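Darnska Boards > Home Automation > General
Thread: Can anything tidy a desk yet?
Page 2 of 3

moffat_basement wrote:
OK so I've been going back and forth with my brother-in-law on this. He's convinced we'll all have a machine picking up after us in a couple of years. I said fine, forget laundry, forget dishes, let's talk about a desk. One desk! Put the pens in a cup, coil up the cable, line the mouse up with the keyboard, don't knock anything on the floor. I don't think there's anything you can buy that does that, and I mean a normal desk with normal junk on it.

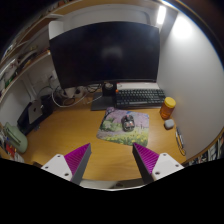
Desk in question. Pens and coiled cable are on the right by the wall, the cable mess is back left.

My bet is the mouse and the little white case are easy. The jar with the yellow lid, maybe. The cables, no way.

torque_wrench44 wrote:
I'd give it the pens too. Two fingers with grippy pads can pick up a pen all day long if the thing knows where the pen is. I work at a packaging shop in Neltgate and we have an arm that picks small parts out of a tray, over 1343 on a good shift. Ask it to do the next tray over and it sits there like a lawn ornament until somebody comes and reteaches it.

Pilar_D wrote:
But isn't that the whole argument? It does one tray. My desk is a different tray every morning lol

torque_wrench44 wrote:
Sure, but five years back it couldn't do the one tray. I'm just saying don't bet money against it.

cvaldebenito wrote:
Cristóbal Valdebenito here, I used to install cells for a living. Respectfully, I think you're all worried about the wrong part. Grabbing is mostly OK now. Deciding is the hard bit. Does that keyboard want to be moved? Is the closed laptop in the stand put away, or is it in the way? I couldn't tell you and I've got eyes. Also pens that close to a wall are a pain, you need room to get a finger in behind them.

moffat_basement wrote:
Hadn't thought about the wall! So slide them out first and then grab?

cvaldebenito wrote:
Yep, drag with one finger, then pinch. People do it without thinking.

Pilar_D wrote:
Still say cables are never happening. I can't untangle mine and I have ten fingers.

dondolcombe_dan wrote:
Disagree with never. Saw a demo in November where it plugged in a cord on the 3rd try. Slow as molasses, but it went in.

Pilar_D wrote:
One cord, on a clean table, I'm guessing?

dondolcombe_dan wrote:
...yes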